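**hirvonen_h**
From 1st July the council in Mullent wants a 600 fee for every holiday flat. I have one room only. Is it the same for me?

**seidu_ab**
Yes, I asked them. Rooms pay also, but you can pay in 2 parts.
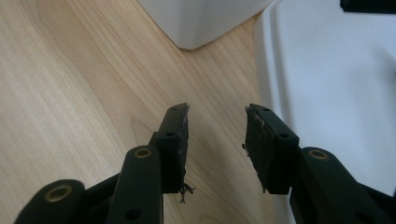

*Gripper open over the wood*

**shearer44**
I don't agree with Seidu. The letter says "whole home". A room is not a whole home.

**hirvonen_h**
My letter says only "unit". Which page do you read?

**seidu_ab**
Page two, at the bottom. Please ring them before you pay.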